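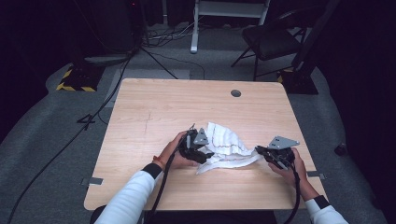 Paño blanco con costura pardo rojiza, sobre mesa clara.

Paño multiusos Skundum, ref. 1896

Skundum lo anuncia como el último paño que comprará usted. Lo mismo decían del Sulum, y seguimos vendiendo recambios. Es un paño de algodón para secar y repasar, sin más misterio. El fabricante promete hasta 46 lavados sin perder forma - nosotros no los hemos contado. Lo de "antibacterias" viene en la ficha de origen y sin ensayo que lo respalde, así que no lo repetimos en el título.

No usar suavizante. No apto para secadora.

Envío desde el almacén de Broltusholm. Los pedidos del miércoles salen el jueves.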